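4.2 Reported and observed adherence to home balance exercises

Participants were asked to do their exercises at the kitchen counter, twice a day, and to write this down in the diary we gave them. The diaries are a pleasure to read. If we believe them, the older adults of Lyimo Court are the most diligent exercisers in the history of physical therapy, and several of them kept up the heel raises while in the hospital for something else. The step sensors told a more modest story.
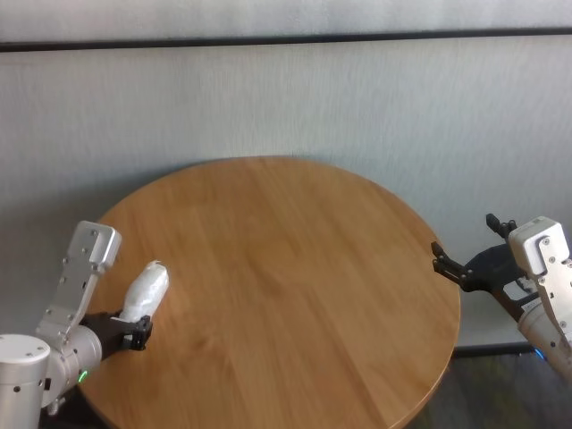

We do not think anyone set out to deceive us. Kovács, who did most of the home interviews, found that people tended to fill in the diary in one sitting, usually the evening before her visit, using a single pen and a generous memory. One man had completed the following week as well, to save time. When she asked what counted as a session, the answers ranged from the full set of 6 exercises to standing on one leg while waiting for the kettle. We had told them in the handout that everyday activity was valuable, so we can hardly complain.

Adherence also depended on who had taught the routine. People taught in person by a physical therapist were still doing some of it in July. People who got the printed booklet alone had mostly filed it with the appliance manuals. The booklet runs to 30 pages and opens with a history of the program, a choice one of the present authors (Mottram) made and now regrets.

Figure 3. Home balance program, Lyimo Court.
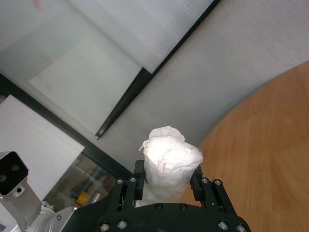

The sensor data have troubles of their own. Of the 816 diary entries we tried to match, a good many fell on days when the Kinis ankle band was on its charger, in a drawer, or, in one household, on the dog. The dog's adherence was excellent and has been left out of the analysis. We treated a day as missing when the band recorded no steps before noon, a rule that is unfair to late risers but easy to apply. Loosening it changed the estimates very little.

What we can say is that diary and sensor agreed best among participants who had already had a fall. They reported less exercise than the others and did more of it. Fear may be part of the reason, though our fear-of-falling scores were collected only at the start and cannot carry much weight. Future trials that rely on diaries alone should budget for optimism, and should ask for the diary back more often than we did.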